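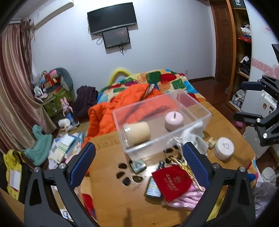

Gediminas Kuusk
Second-year student, Applied Economics
Jan 18, 2018

Do small shops really pass a rate rise on to their customers?

My project started with an argument over coffee. A guy in my macro class said that when borrowing gets more expensive, shops just bump up their prices and we all pay. I said no way, they can't, people would walk across the street. Our instructor overheard and told us to go find out (thanks a lot!), so I did, and he switched to a project on tariffs.

I picked Undthorpe because I grew up there and the shop owners can't easily say no to me. I sent out a short survey and got 50 back, which I was pretty thrilled with. The questions were simple: do you have a loan with a rate that moves, did your payment go up after the last increase, and did you change any prices in the three months after that?

For the price side I used receipts. My aunt keeps everything, and between her shoebox and mine I had 674 usable lines, mostly groceries, hardware and haircuts. I typed them all into a spreadsheet by hand. It took most of November and I would not do it that way again – there are apps for this. I threw out anything on sale, plus all the gas station receipts, because fuel jumps around for its own reasons. That left 433 lines I could match to the same item at the same shop before and after.

So what did I find? Most owners with a moving rate told me they ate the cost at first. They put off hiring, or ordered less stock, or in one case kept driving a van with no heater. The receipts mostly agree with them. Groceries hardly moved. Haircuts went up, but they went up at places with no loan too, so I don't think I can pin that on interest.

The odd one out was Cleser, the hardware store. The owner there pays an extra 600 dollars a month on the building loan and raised prices on paint and lumber almost right away. The other hardware place, Rawashdeh, followed a few weeks later even though it owes nothing to any bank. I love this result and I have no idea how to prove why it happened. My guess is that with only two stores in town, one moving gives the other cover.

Weak spots: one town, one rate change, and people filling in a survey for a kid they know. I also never asked about suppliers, and lumber could have gone up at the wholesale end. If I get to continue this in spring I want to add Waver, the next town over, where there are four hardware stores and I'm related to far fewer people.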